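Kershaw Wrap Skirt – Midi Length
Zurent Everyday Collection
Item added 11 Jun 2025

A mid-weight cotton twill wrap skirt that ties at the left hip. Cut to sit at the natural waist and fall just below the knee on most heights.

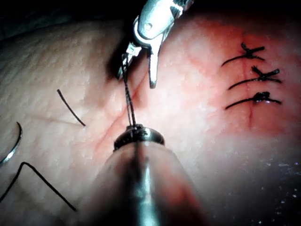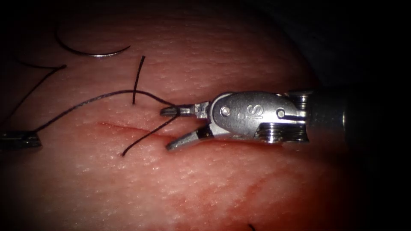
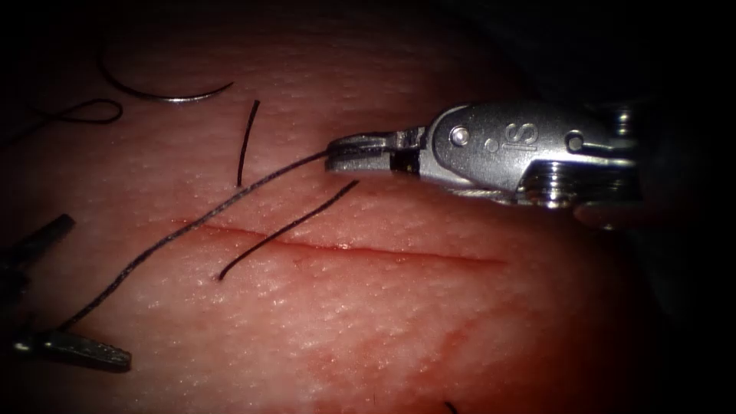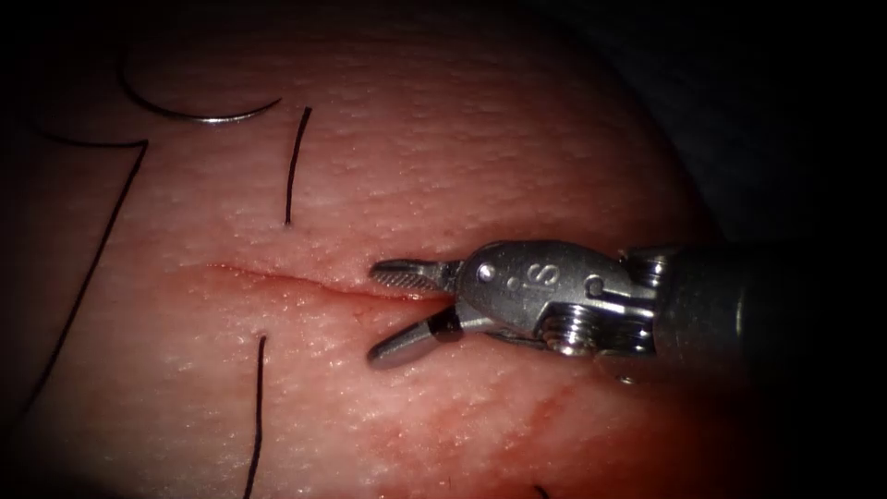
Can I wear the Kershaw if I'm between two sizes?
Choose the smaller size. The wrap overlaps enough at the front to give you extra room, and the larger size can bunch up under the tie.

Details
The Kershaw is made from one main panel and two front panels, with a flat waistband that runs into the ties. There is a buttonhole slot in the right side seam for the inner tie to pass through. The hem is a plain double fold, blind stitched. We moved the pocket forward in May after several customers told us it was hard to reach when sitting down. It now sits on the right front panel and is deep enough for a phone.

Fabric and color
Cotton twill, woven and dyed by the Esia mill. Comes in navy, rust, olive and black. The rust is a little browner in daylight than it looks on most screens – please order a swatch if you need to match it to something you own.

Measurements
Length from waistband to hem is 76 cm in all sizes. The waistband is 4 cm deep. Sizes run from XS to XL. If you want it shorter, there is enough fabric in the hem to take it up without losing the shape.

Care
Machine wash cold with similar colors. Hang to dry and press on the reverse side while still slightly damp. Do not tumble dry. Wash black and navy separately the first three times.

Wear it with
The Sako short-sleeve blouse tucks in flat under the waistband and comes in the same navy. The Sako is also sold with long sleeves, but that version has a longer body and is better worn loose over pants.

Shipping and returns
Orders leave our warehouse in three working days. Unworn skirts can be sent back within 12 days of delivery with the tags attached. Sale items can be exchanged for another size but not refunded. Swatches are free and go out by regular mail.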